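Prev by Date | Next by Date | Thread Index | List Home

Re: Clincombe spring sale, table plan
From: Lurdes Sequeira
18 September 2021

Fatos Nikolovski wrote:
> Do we still want the hall in March? They need a deposit
> of 156 by the end of the month.

Yes, please book it. Jintana has the checkbook. My notes on the rest:

1. Tables. We had 11 last time and ran short. Ask for 5 more.

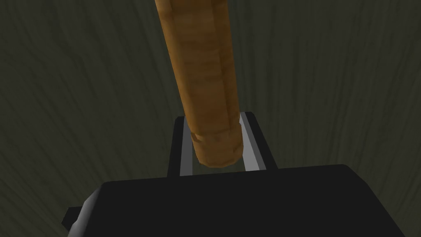 2. Flyers. Eleni can print 1,000 at the old price if she gets the text from you soon.

Parking is the same as before.

Lurdes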